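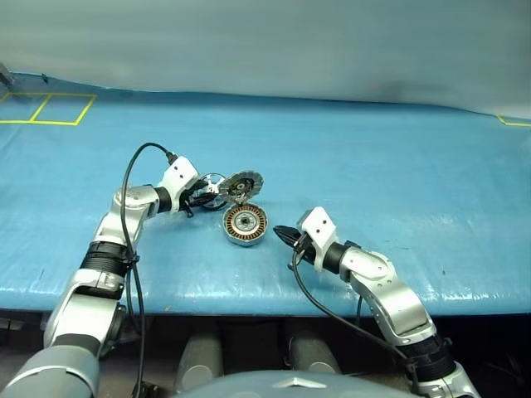

Posted 08/08/2024 by Zihan Yin

I'm stuck on a planner problem and I've been staring at it long enough that I probably can't see the obvious thing anymore. We run two arms at a shared table, with our own task code on top and Kozan doing the motion planning underneath. The job is a small motor assembly, so one arm holds a part over the table while the other comes in low near the stator. With the toothed disc up in the left gripper and the stator lying flat right below it, there isn't a lot of free space for the right fingertip to get in. And that's exactly where planning falls apart for me. If I plan each arm alone, every plan comes back fast and looks great. If I plan both as one group, I get a timeout on 30 out of 100 tries, and the ones that do work take these big scenic detours, with an elbow swinging way out for no reason I can find.

Things I've tried so far: raising the planning time (helps a little, but now I wait forever), shrinking the collision padding to almost nothing (faster, and it scared me, so I put it back), and changing the random seed, which I know isn't a fix but I was desperate. The held part is attached to the left gripper in the planning scene as its full mesh, straight from the CAD export with all the teeth. The cables aren't modeled at all. Joint limits are whatever came with the Hemmont description files.

Has anybody gotten a setup like this to plan reliably? I'd really like to keep both arms moving at once, because doing it one at a time makes the whole cycle drag.

Coralie Harawira

Oh, I've been through this one! Two things jump out at me.

First, get rid of the full mesh. Every collision check is grinding through all those teeth, and your planner is doing thousands of checks per attempt. Replace the held disc with a plain cylinder a hair bigger than the real part. I did this for our gears and planning time dropped to the point where I thought I'd broken something. Keep the real mesh for display if you like looking at it, just don't let the collision checker have it.

Second, you don't need both arms in one group for the whole move. Think about where they really get in each other's way. For us that was a small region in the middle, and everywhere else they could ignore each other. So now I do it in stages:

Plan the left arm first, from start to its hold pose, with the right arm parked as an obstacle.
Plan the right arm to a pre-approach pose off to its own side, treating the whole path the left arm sweeps through as blocked.
Run those two together, since they can't touch.
Do the last short approach as a straight Cartesian move with the left arm frozen and the padding turned back up.

You still get both arms moving at once for the long part, and the close-in part is slow anyway, so you lose almost nothing. The swept volume check is a bit fiddly to write. Ours is a dumb loop that samples the left path at 1000 points and adds simple shapes to the scene – ugly, but it has held up since April.

About the elbow swinging out: that's usually the inverse kinematics picking a different solution from the one you started near. Seed the solver with your current joint angles, ask it for a handful of answers, and take the one closest to where you are. Then run a shortcut pass on the path afterward. If you skip the shortcut pass you'll keep seeing silly detours even when the goal is right.

Oh, and please put something in for the cables, even if it's only a fat capsule behind each wrist. The planner will happily route an arm through a loop of cable it doesn't know about.

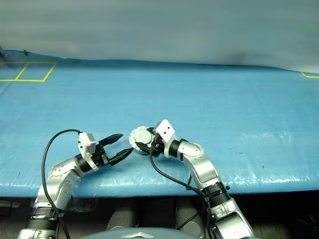

Do both grippers need to share one base frame before any of this works? They need to be known in one common frame, so if each arm reports poses from its own base, calibrate the transform between the bases first and check it before you touch the planner settings.

flodthorpe_9

just use a different planner?? I switched to Clultosura and my timeouts went away, didn't change anything else. it did take me nearly a whole day to convert the config files and the docs are not great. also check your joint limits, the default ones I had were way too wide on the wrist and it kept finding paths with a full extra turn in them

Last updated 08/08/2024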